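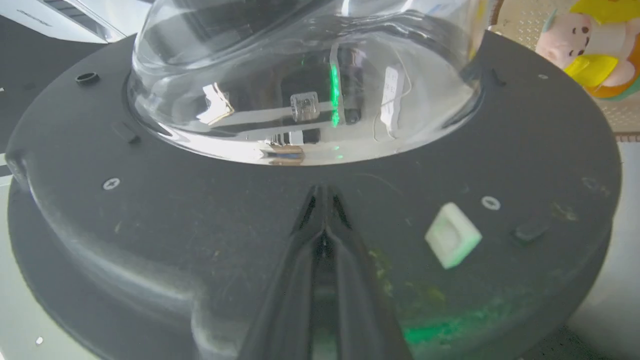 My plush toys come out of the front loader with the filling bunched at one end, one reader wrote in August, and the basket they went in with smells of packing film for a week. Is it the program or the spin?

Usually the spin, sometimes the load. The procedure below is for one medium-size toy with polyester filling. Toys with a battery box or a sound unit are not covered.

Step 1. Set out the load

Put the basket on the floor in front of the washer, clear of the door swing. Leave a new toy in its plastic until the label has been read - some makers print the care symbols on the wrapper and nowhere else. A hand-wash symbol means stop at this point and use a basin. 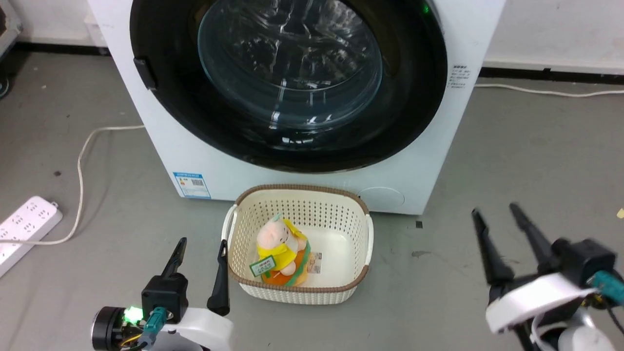 Step 2. Unpack and check

Remove the wrapper, the hang tag and any stick-on label. Keep the tag if the toy may go back to the store. Run a thumb along the seams and pull lightly on the eyes and nose. Close an open seam by hand before washing. Take off a cape or hood if it comes away freely, and wash it in the same load.

Test strong colors with a damp white cloth. If color transfers, wash the toy alone.

Step 3. Check the drum

Open the door fully and turn the drum once by hand. Feel along the fold of the door gasket for coins, hairpins and grit. Wipe the inside of the glass.
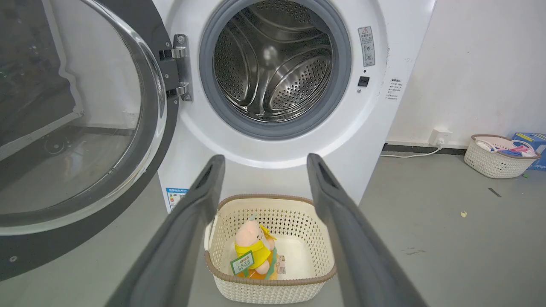 Wipe the gasket as well, including the lower part where water collects. Put the toy in a mesh bag, close the zipper, and load it with two light towels to balance the drum. Make sure no part of the bag is caught between the door and the gasket.

Step 4. Wash

Select the delicate program at 30 °C with the lowest spin setting. Use half the normal dose of liquid detergent and no softener. Add a second rinse if suds are still visible on the glass at the end.

Step 5. Dry

Press the toy between dry towels without wringing it. Work the filling back into the limbs with the fingers while it is still damp, then lay the toy flat on a rack and turn it every few hours. Thick parts such as the head dry last. Wipe out the basket before the toy goes back in.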